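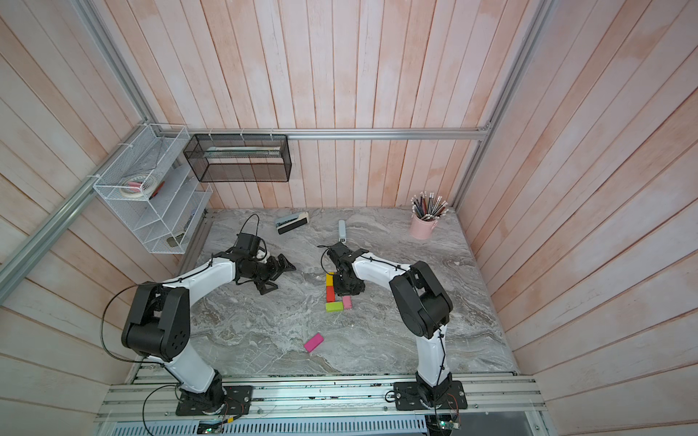 Marble-pattern worktop with pencil cup, two staplers and the colored blocks

Predmont Shared Workrooms Forum > Furnishings > Work surfaces and small items

Muthu Rodrigues
Members are invited to comment on the marble-pattern worktop before the October order is placed. The Lombardi quotation stands at 1,620 for the set, wall rail included. The pink plank walls would remain. Please also state whether the wooden blocks should be kept on the table.

ustow_desk
Our office supports the order. The gray veining is agreeable beside the pale pink boards, and the mesh basket on the rail keeps that long ruler-like item off the table. I would ask that the staplers go into the basket as well.

mornton_facilities
I must disagree with the previous member. A stapler belongs within reach. My concern is the finish, as the surface reflects the light in places. Mornton received a matte sample at 710 and I would prefer it.

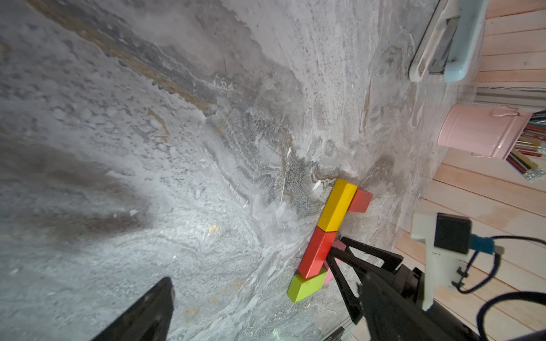

As to the blocks, I see no objection to them. The yellow, red and green ones are easily found against gray, and a plain tabletop would serve them equally well.

ustow_desk
The 710 sample had no rail. I do not regard the two as comparable.

Muthu Rodrigues
Both views are noted. The blocks will stay. I will request a matte price from Lombardi with the rail included and post it in this thread. Replies close at 20 posts.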